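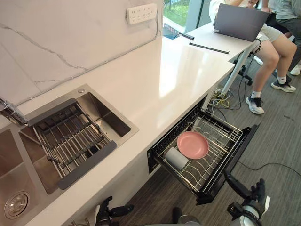 The sink end, with the drawer open. Pink plate and white cup in it.

From: Ya-wen Ng
To: Purves kitchen list
Subject: Re: [purves-kitchen] drawer under the sink, how are we meant to load it

Hi all, quick one before I run for the train. Answers to Lai-ching below, picture at the top.

Lai-ching Tsao wrote:
> Can someone please say once and for all what goes in the pull-out
> under the worktop and what goes on the roll-out rack over the sink.
> I found three pans in the drawer on top of somebody's glasses, and
> the rack had so many mugs on it that I couldn't get at the big
> basin at all. Also is it true we are getting a second rack? I
> thought the 200 from the May collection was for the tap.

Right. Drawer = plates, bowls, cups. Plates stand up between the prongs, same as the pink one. They lean a bit, that's fine. The rows are curved so big dinner plates only really sit well towards the middle, don't force them at the ends, the prongs bend and then teh drawer won't slide back.

Cups: upside down please. The white one is on its side, which holds a puddle. Was going to turn it over and forgot.

Pans, oven trays, the big Wirura casserole: rack over the sink. It pulls out wider than people think, hold both grey ends and tug evenly. Rest it on the rim of the larger basin and keep the smaller one clear for anyone who just wants to fill a kettle or rinse a cloth. And when your stuff is dry, put it away. Not tomorrow.

Mugs can go in either, but no more than 12 on the rack. That's the number we agreed after the last breakages, I didn't make it up.

Other bits

- strainer in the near basin. Empty it. Every time.
- power strip on the splashback: kettle and toaster only, and don't leave plugs dangling down near the wet end. The thin cable along the back of the worktop stays where it is.
- white table at the window end is for working or eating, so no wet dishes there. Laptops have been on it most mornings and I'd hate to be the one who drips on somebody's.
- marble-patterned top marks if you leave tea or lemon on it, wipe as you go

Second rack: no. The 200 is still for the tap. Pirnenis quoted 685 for tap plus fitting, Atimell haven't come back to me yet, will chase. If anyone knows a cheaper plumber shout now.

Lai-ching, the pans were not mine but I think I know whose, will have a word. Your glasses are in the cupboard above the fridge, none broken that I could see.

Shut the drawer after you, it's right at shin hieght.

Ya-wen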